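2022-11-13

Slept late, then had toast standing up, and then for some reason decided that today was the day for the hall closet. I have been stepping around that closet since January. Every time I open it a scarf falls on me and I push the scarf back in and shut the door, and this morning the scarf fell and I just thought, okay, fine, let's go!

So everything came out onto the floor. Gloves, mostly singles. The good umbrella and the bad umbrella. A whole bag of other bags. The instructions for the old Cuteren heater, which we gave away two apartments ago (why did I move those?). And a jigsaw puzzle Elspeth lent me, 1,000 pieces, a harbor with far too much sky in it. I never got past the border. I texted her to say I'd found it and she wrote back that she'd forgotten she owned it, so now I don't know if I'm supposed to return it or if it's mine forever.

The big question was what to put all the small stuff in. I had my heart set on those fabric bins from Grundbridge, but by the time you add up enough of them for two shelves it's silly money for something that holds mittens. Then I remembered the brown basket, which has been sitting on top of the bookcase holding nothing but old mail and a dead flashlight. I tipped it all out on the bed, sorted the mail (recycling, recycling, one thing from the dentist I should have answered) and brought the basket over to the window to see what kind of shape it was in.
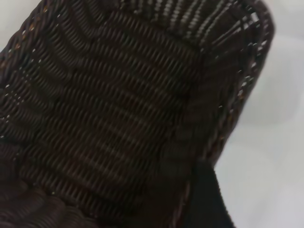 The brown basket, up close.

I'd forgotten how dark it is. I always think of it as plain brown, but in the shadowy parts it's nearly black, and then there's a bit of red in it where the light catches. It's the synthetic rattan kind, so I wasn't shy with it -- took the old dish brush to it, all along the rows, and then a damp cloth. The ridges hang on to dust like corduroy hangs on to cat hair. The rim took the longest. I did the whole thing with the radio on and missed most of a program I'd been wanting to hear, something about lighthouses.

Then back to the closet. Gloves and hats in the basket, scarves rolled up on the shelf beside it, umbrellas on the hook. The single gloves I put in a bag of their own, because I'm not ready to have that conversation with myself. It took 3 hours, counting lunch and a long sit on the floor reading old postcards.

Elspeth called later, wanting to know if I'd walk over to MacRitchie Street with her this week to look at a lamp. I said yes. I also told her all about the closet, at length, and she was very nice about it.

Leftover soup for supper. I've opened the closet door four times since, just to look in. Still need to call the dentist, and find out if the flashlight only wants batteries.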